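The rings at the bottom of the drawer

Somewhere in your home there is a tangle of keyrings. Mine lived in a soup bowl with a chip in it, under the takeaway menus, and it had been growing for so long that it had stopped being a collection of things and become one thing. You picked up a single ring and the whole family came with it.

I tipped it out in May, meaning to find the spare key to the shed. Two hours later I had forgotten all about the shed. I was sitting on the kitchen floor with loops of steel hooked over my fingers, as happy as I've been all year!

The split ring is a marvellous bit of design, and we hardly ever look at it. It is a short length of flattened wire wound round on itself, with no hinge, no catch and no screw. It holds on by being springy and by making you travel the long way round to get in. Anyone who has broken a thumbnail on one will know how well it holds. I used to curse mine. Now I slide the edge of a butter knife between the coils, feed the key in while the gap is open, and turn. It takes a moment and my nails have grown back.

Then there are the charms. Mine include a brass tag from a guest house in Brutisberg that I should have handed in at the desk (sorry, Brutisberg), a felt radish, and a plastic fish from the ferry terminal at Reltau, bought in the rain with the last of my change. None of them has ever helped me find a key. I wouldn't part with a single one.

Once you start asking, everybody has something to show you. At the Saturday-morning sort of market they hold in Drindon, where half the tables are buttons and the other half are jam, there is a stall that sells nothing but rings, clips and charms out of old biscuit tins. Plain rings are 50p for a handful. I came away with 124 of them, which I know because I laid them out in rows that evening, and which is far more than any household with nine keys can explain.

What do you do with that many? You make chain. Ring through ring through ring, and very soon you have a heavy, cool rope that pours from one palm into the other with the loveliest sound. I made a length of 40 before supper and hung it from the hook by the back door. Keys clip on anywhere along it, so the front door set sits high up where I can grab it and the bicycle lock key hangs low. It has the look of something off a ship. I'm absurdly proud of it.

Sorting the rest is a pleasure in itself, so long as you aren't in a hurry. Spread everything on a cloth or a tabletop with a bit of room. Go for the charms first, as they're the bright bits and easy to spot, and they tend to be what the rings have caught on. Don't pull. Lift the clump from one side, give it a small shake and let it tell you what's ready to come away. Any loose wire wants teasing out early, before it threads itself through something else.

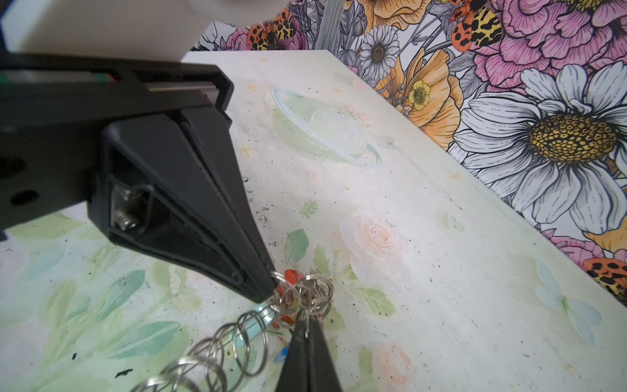
A knot of split rings with a flash of red inside it, and a chain trailing off over the leaves.

After that I sort by size, big rings for the doors and small ones for charms, with a separate jar for any that have been stretched and won't close. Stretched rings are no good for keys but they make decent curtain loops, and they're handy for hanging up gardening gloves. A Rugemalira tea tin holds the good ones. It rattles like a tambourine when I take it down from the shelf.

I did find the shed key in the end. It was on a ring with the radish, and next to it was a tiny padlock key I can't place at all – I've tried it in every lock in the house. It has its own spot on the chain now, near the bottom, with the fish for company.

Comments

My gran had a chain like that for her pantry keys and you could hear her coming from the garden. Going to make one this weekend.

A staple remover opens split rings too, the little jawed kind. Much better than a butter knife!

I want to know more about the felt radish please.

Try the mystery key in an old suitcase. Ours turned out to be for a suitcase.

Contact us | Copyright 2024 | Back to top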